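Unit 5: Shelter, water and the first fortnight

Read this before the seminar, preferably not during it.

Relief work after a flood or a storm has a reputation for heroics. Most of it is queueing, and the rest is lists. The Tistley flood is our case for this unit, chiefly on the strength of its paperwork, which survived when a good deal of Tistley did not.

The river came over in June and 1309 households were registered as displaced. Note the word registered. Households staying with cousins didn't count, and several cousins had views on this. When you read a displacement figure in your coursework sources, ask who was holding the clipboard and where they were standing.

Two agencies took the lead. Pondent handled shelter, and Arboleda handled water and latrines. Their maps used different names for the same streets, so for 2 days the tents went to one end of town and the taps to the other. Both agencies reported being on target.
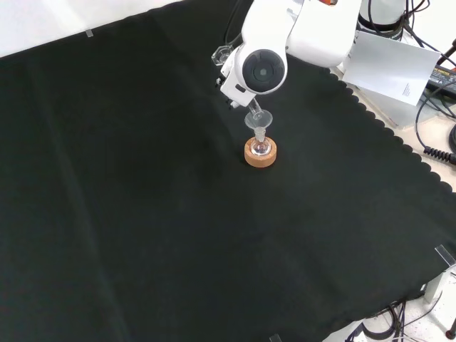 Glass funnel and rod, held over black cloth.

Water first. People will put up with a poor roof for longer than they will put up with a bad well. Arboleda tested at the tap and left it there, which is the usual mistake: water that is clean at the tap may be filthy by the time it has sat in an open bucket beside a toddler. Test in the home as well. Hand out lids.

Shelter next. Plastic sheeting is dull and gets through customs. The prefabricated cabins offered by Redthorpe photographed beautifully and arrived after most families had patched their own roofs. One is now a bus shelter. 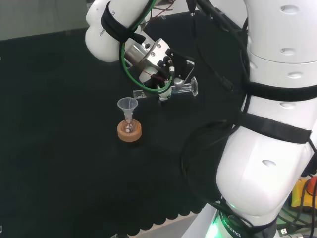
Distribution points need a plan drawn before the lorries turn up. Decide where the queue begins, where it ends and where people go once they are carrying something heavy. Sketch it on paper, then lay it out on a table and walk a few tokens through it. Any cloth will do for the ground, and one with creases in it, like the black one with the scalloped hem, is better than a flat one, as real ground is seldom flat either. Mark the drains.

For the seminar: bring a one-page layout for a site serving 5 streets, with one entrance. Label the exit. Last year's group forgot it.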